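From: Ingeborg Hauser
To: jaltinell-travel list
Date: February 27, 2024
Subject: Re: Ferry to Bomine, winter timetable

Robel Gidey wrote:
> Does the morning boat from Stornier still connect with the 844 bus?
> The printed timetable gives 20 minutes at the Bomine pier. I have
> one night there and would like to walk the coast path to Huang.

Robel,

The 20 minutes is the September figure. In winter the boat docks later and the connection is 3 minutes, at the upper stop. Take the 369 instead. It leaves from the lower stop and goes by way of Jaltinell.

The coast path is open as far as the lighthouse. After that, follow the inland signs to Huang. The café at the halfway point is closed until spring, so carry water.

Foot passengers pay on board, cards only. Bikes need a booking.

Ingeborg 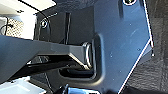
Metal loop and blue-gray panel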